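Noster (kit de collecte)

Noster est un kit de démonstration manuelle commercialisé par la société Nechyporuk et destiné à l'apprentissage de tâches ménagères par des robots. Il se compose de pinces tenues à la main, d'un logiciel d'enregistrement et d'un abonnement à un service de tri des séquences, nommé Bravum. Le fabricant le présente comme une solution « complète » pour le pliage et le rangement du linge, qualificatif que plusieurs utilisateurs contestent.

Présentation

Le kit a été annoncé le 26 avril 2018. Son principe n'a rien de nouveau : un opérateur exécute la tâche avec des pinces semblables à celles d'un robot, et les mouvements enregistrés servent ensuite à entraîner un bras articulé. Nechyporuk met en avant l'usage à domicile, sans laboratoire ni cellule robotisée. La brochure promet 200 démonstrations exploitables par journée de travail, sans définir ce qu'est une démonstration exploitable, ni dire combien d'opérateurs se relaient pour y parvenir.

Le linge est le domaine d'application principal. Les séances ont lieu dans des pièces habitées, souvent au sol, avec les vêtements de la maison.
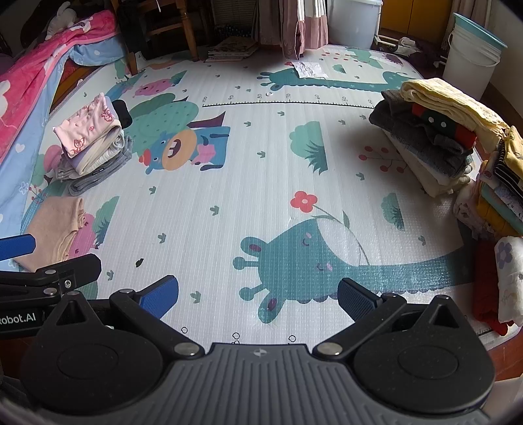 Pince à patins bleus ouverte devant un tapis de jeu en mousse et des piles de vêtements pliés.

Matériel

La pince repose sur un mécanisme à biellettes noires, monté sur des pivots à vis apparentes. Les patins bleus texturés qui garnissent les doigts sont vendus par lots de 8. La documentation les range parmi les consommables, mais n'indique aucune durée de vie, omission gênante pour un produit dont le coût réel dépend en bonne partie des pièces d'usure. Le prix des lots n'est communiqué que sur devis.

Le poids n'est pas davantage précisé. Johannes Swanepoel, auteur d'un essai comparatif publié en septembre de la même année, signale une fatigue du poignet au bout d'une matinée et regrette l'absence de toute recommandation sur les pauses.

Service Bravum

Bravum trie les séquences, écarte celles qui sont jugées défectueuses et renvoie au client un jeu de données étiqueté. La formule de base couvre 600 séquences par mois. Au-delà, le client passe à la formule supérieure, plafonnée à 1 000. Les critères de rejet ne sont pas publics. Une séquence rejetée est néanmoins décomptée du forfait, clause qui figure dans les conditions générales et que la page commerciale passe sous silence.

Évaluations et critiques

L'essai de Swanepoel reconnaît à la pince une prise franche sur les textiles épais et une mise en route rapide. Ses réserves portent sur les affirmations du fabricant. Les vidéos promotionnelles montrent surtout des serviettes carrées et unies, le cas le plus favorable. Les vêtements d'enfant, les mailles souples et les petites pièces y sont presque absents, alors qu'ils forment l'ordinaire d'une corbeille familiale.

Leidy Flores, du bureau d'études Millness, formule une objection de fond : la main humaine qui guide la pince corrige sans cesse la prise, et rien dans la documentation ne montre qu'un bras robotisé saura reproduire ces corrections. Elle cite le cas des chaussettes tricotées, que la pince peut saisir en paquet, bords-côtes compris, sans que l'on sache si l'enregistrement permet de distinguer une chaussette de l'autre. Nechyporuk a répondu que le logiciel « progresse avec le volume », formule que Flores juge invérifiable en l'absence de résultats chiffrés. 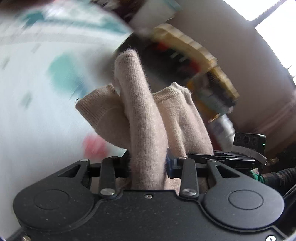

Disponibilité

Le kit est vendu directement par le fabricant, avec un engagement initial d'un an au service Bravum. La pince peut être achetée seule, mais le format des fichiers n'est documenté qu'en partie, et leur lecture par des outils tiers demeure incertaine. Aucune évaluation indépendante du taux de réussite sur robot n'a été publiée par Nechyporuk ou par ses clients.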